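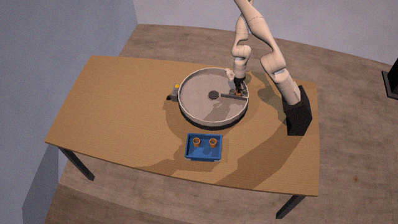
Why is the robot so slow, Madhu Shakya wanted to know, when a robot on television can run and jump? It was the first question of our open day at Plenavmont, and it was a very good one. So I will begin with it.

A robot arm can move fast. But fast is not always good. When the fingers go down to pick up something small, a quick push can send the small thing to the floor. So the arm makes the long part of the way quickly, and the last part slowly. You do the same when you take an egg from the box.

How does the arm bend?

Look at your own arm. You have a shoulder, an elbow and a wrist. The white arm has joints too, and inside each joint there is a motor. The computer tells every motor how much to turn. If one motor turns too much, the fingers arrive at the wrong place, even when all the other motors were right.

The part at the end, which takes things, has the name gripper. It has fingers, but no skin and no feeling like yours. Try this at home: put on thick winter gloves and pick up a coin from the table. Now you know how difficult it is for a gripper!

What is the round plate for?

The big round plate on the table is a turntable. When a turntable turns, it can bring things closer to the arm or take them away. This is useful, as the arm stands in one place and cannot walk around the table. In some factories the turntable brings the work to the robot all day long.

The small things near the rim are under the gripper. In front there is a blue tray with two orange cups, and the arm must know where they stand. A child sees a cup and says "there is a cup." A robot needs numbers: how far to the left, how far to the front, how high.

Is it a real table?

No. The table, the arm and the cups live inside a computer. We call this a simulation. It is a little like a video game, but the rules are taken from the real world - things fall down, things are heavy or light, and two things cannot be in the same place. In a simulation the robot can make many mistakes and nothing breaks.

Our program is called Miranda. Before the open day, Telmo Prieto let it practice the same job 2268 times. In 671 of these tries it dropped something. Purificación Calvo wrote the computer code again after that, and then again in August.

Things to try after your visit

Ask a friend to close the eyes. Put a cup on the table, and guide your friend's hand to it only with words. You may say "left," "right," "forward," "back," "up," "down" and "stop." Then change places. Eusebio Gallardo tried it with us and needed 39 words for one cup.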